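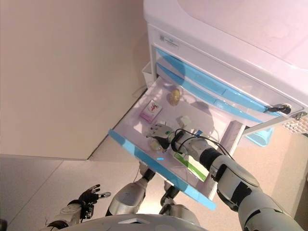 Medical cart with keys in the drawer locks.

Flellgate Retirement Trust
@flellgatetrust

1/ The Flellgate workplace retirement plan will move to a new recordkeeper in March. Account records now held by Cozma will transfer to Dredero. This thread sets out the main points for current employees, former employees with a balance, and retirees receiving payments.

2/ The change applies to all 312 participating employers. Members do not need to apply, sign a transfer form, or open a new account. Balances, contribution rates and vesting service will carry over as recorded on the last day of February.

3/ There will be a quiet period while records are moved and checked. During this time members cannot change investments, request a loan, or take a withdrawal. It begins at 4 p.m. Eastern on the last business day of February and is expected to end in the third week of March.

4/ Payroll contributions continue through the quiet period. They will be invested according to the choices on file when it begins. Account values will still rise and fall with the markets, so members who wish to adjust their investments should do so before the 4 p.m. cutoff.

5/ Retirees: the March payment will be issued by Cozma on the usual schedule. The April payment will be the first issued by Dredero. Bank details and tax withholding choices will transfer. The name shown on your bank statement will change.

6/ Members with an outstanding plan loan who repay through payroll will see no difference. Members who repay by direct debit must authorize Dredero to collect payments. There are 186 accounts in this group, and each has been sent a letter with a form and a prepaid envelope.

7/ The investment menu is largely unchanged. One fund, the Koswood Mid-Cap Value Fund, will be removed. Money held in it will be placed in the target date fund closest to the year the member reaches 65, unless the member selects another option before the cutoff.

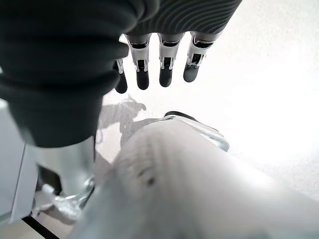 Robotic fingers pointing down toward a white work surface.

8/ On fees. The flat administration fee will fall from $60 to $54 a year. It will be taken in quarterly amounts and shown on its own line of the statement. Fund expenses are separate and are listed in the fee notice mailed to members.

9/ Former employees with a balance below $300 will receive a separate notice offering a rollover to an IRA, a rollover to a new employer's plan, or a cash payment. Cash payments are generally taxable. Please read the notice in full before returning the election form.

10/ "Members should check their mailing address and their beneficiaries now, while the current website is open," said Anitha Kurup, Director of Member Services. "Beneficiary records will be transferred as they stand. A record that is out of date will still be out of date in March."

11/ If no beneficiary appears under your profile, none will appear after the move. Paper designations filed with a former employer may not have reached the plan. Contact Member Services if you believe a form is missing.

12/ Statements for past years will remain on the Cozma website for 12 months after the transfer. Members who want a permanent copy should download one. Dredero statements will begin with the first quarter and will show the opening balance received.

13/ Please be alert to calls or messages about the transfer. Neither the Trust nor either recordkeeper will ask for your password or for a security code sent to your phone. Letters from Dredero will carry the Trust's name in the upper left corner.

14/ The Trust will hold an online briefing for members at 6 p.m. Eastern, led by Gangadharan Palaniappan, Chief Operating Officer. The date and joining instructions are in your transition guide. A recording and written answers to members' questions will be posted on the plan website.

15/ Correction to post 5: retirees who are paid by check, and not by direct deposit, should allow up to five extra business days for the April payment. The transition guide gives the correct timing. We regret the omission.

Recent from Flellgate Retirement Trust
Required minimum distributions: dates for members turning 73
How to read your annual fee notice
Naming a trust or a minor child as beneficiary
Changes to employer matching contributions
Office hours during the holiday period

Get plan updates by email. Enter your address to subscribe to the quarterly member newsletter. You may unsubscribe at any time.

Contact Member Services | Privacy | Accessibility | © Flellgate Retirement Trust. All rights reserved. | Back to top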